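List: estate-sort
Date: 2026-08-08
Subject: Re: Mixed jewelry lots – sort order, cleaning and tray lining
Message: 2661

Replying to the questions on sorting a mixed household lot. My comments are inline, with the longer points at the end.

> I have a drawer's worth of bracelets, rings, a few earrings and one
> watch to go through before I can list or store any of it. It is all
> costume or low-end silver as far as I can tell, with some beads and
> pearls. Right now everything is tangled together in a biscuit tin.
> Do you sort by material first or by type first?

Material first, type second. Sorting by type puts a pearl bracelet in the same heap as a steel cuff, and the cuff will win. Pearl has a Mohs hardness of roughly 2.5 to 4.5, garnet is near 7, and stainless steel sits between the two depending on alloy and treatment. Anything harder than pearl will mark it if the two move against each other, and in a tin they move every time the drawer opens.

My order is:

1. Pearls, strung or loose
2. Strung beads, all kinds
3. Rigid metal – cuffs, bangles
4. Rings
5. Anything with a strap or a movement

Earrings go with whatever material is set in them. A stud with a pearl on it goes in the first group regardless of the metal.

> What do you sort on? I have been using the kitchen counter and losing
> things.

A table with a plain, matte surface in one solid color. White is poor for pearls, black is poor for garnet. Mid-tone purple, green or blue works for nearly everything. Avoid cloth with a visible weave, as earring posts catch in it. Keep away from the sink. If the table has no lip, put a shallow cardboard tray at the back and move finished pieces into it as you go.

> Is it safe to put the whole lot in dip cleaner? I have a jar of
> Wornetti left over from December.

No. I do not know the current Wornetti formula, but an ordinary silver dip is acidic and will etch pearl, and it will get into the stringing thread and stay there. Read the label and use it only on plain silver with no stones, no plating and no deliberate dark finish in the recesses. Steel does not need it. For steel, use warm water, one drop of dish soap, a soft brush, then rinse and dry with a lint-free cloth, following the grain if the finish is brushed. Rubbing across the grain leaves bright lines that are hard to take out.

Pearls get a barely damp cloth and nothing else. Lay a strung pearl bracelet flat to dry overnight. Do not hang it, because wet thread stretches and then you have gaps between the knots.

> How do I tell which bead bracelets need restringing? Some are on
> elastic and some seem to be on wire.

Hold the bracelet by one bead and let the rest hang. On thread, if you can see thread between adjacent beads where there should be none, it needs restringing. On elastic, stretch it slightly and release. If it does not close up at once, or if you see white fuzz at the drill holes, cut it and restring it now. On beading wire, look for a kink near the crimp. A kinked wire will fail at the kink and there is no repair short of replacement.

Do this over the tray. Translucent beads should be checked against the light as well, where a frayed core shows up as a dark or fuzzy line. If there is a tassel, note how it is attached before you cut anything. Most are on a separate jump ring and can be taken off first. Some are tied into the knot that closes the bracelet, and those have to be remade.

> Last one. Trays or bags for storage?

Both, depending on the group. See below.

End of inline replies. The rest is on layout and storage.

Before putting anything away I lay the lot out once, with every piece open and nothing stacked, and write the inventory from that. Strung pieces go in loops so the clasp is findable. Cuffs go with the opening facing away from me, which lets me look straight along both ends and see whether the gap is even. An uneven gap means the cuff has been opened by pulling one end, and repeated bending at the same point will work-harden the metal until it cracks.
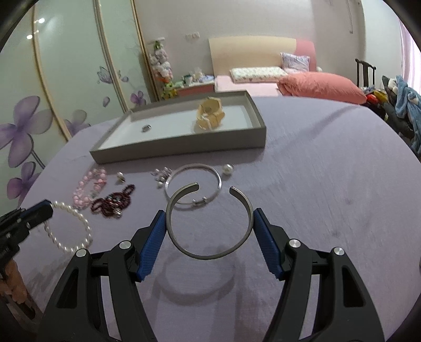 Clasps are the next check. Small rectangular ones on thin bangles are often box or fold-over types, and the tongue loses its spring with use. Close it, then pull gently along the line of the band. If it releases, lift the tongue very slightly with a fingernail and try again. Do not use pliers on it. If it still releases, tag the piece and store it open so you do not forget.

Storage, by group:

Pearls: individual soft pouches, breathable, never sealed plastic. A loose pearl with no setting goes in its own pouch with a paper slip saying what it was found next to. It may belong to an earring that turns up later.

Strung beads: flat, in a lined tray, one to a compartment. I use the Skirka shallow trays, which have dividers that lift out. Coiling is acceptable on elastic. On wire it is acceptable only if the coil is wide and loose.

Rigid metal: upright in a slotted insert or flat with tissue between. Silver gets a small zip bag with the air pressed out and an anti-tarnish strip. Steel does not need one.

Rings: ring roll or foam slots. An open cardboard tray is fine while you are sorting but not for longer than that – rings migrate to the corners and under the flaps.

Watches: on the side or on a cushion, away from magnets. This includes the magnetic catches on some jewelry boxes. If the watch is not running and will not be used, have the battery removed. A pale strap should not touch dyed leather or colored tissue, as it will pick up the dye and this does not come out.

On lining material: plain gray or white cardboard is usable short term. For long-term storage it should be acid-free, and most shipping cartons are not. I line mine with unbuffered tissue and replace it when it yellows. Tessier sells a cut felt liner that several people here use. I tried it and went back to tissue, mainly because the felt shed into the bead holes. Results may differ with the newer stock.

Inventory format, for anyone who wants it: one line per piece, with group letter, type, material as tested or "untested", clasp type, condition, and tray position. Write "untested" freely. A red bead is a red bead until someone has looked at it properly, and a line that says "garnet" on a guess will be copied into a listing later. The Trela spreadsheet template handles this if you delete the two currency columns. Message 1821 in the archive has my column headings.

One correction to what I wrote in that message. I said to weigh strung pieces with the clasp and tassel removed. For listing purposes, weigh them complete and say so.

Still open: I do not have a good method for keeping matching stud earrings together without pushing both posts through a card, which bends the thin ones. Small coin envelopes work but you cannot see the contents. If anyone has tried the clear-front type with pearl studs, I would like to know how the plastic behaves after a year.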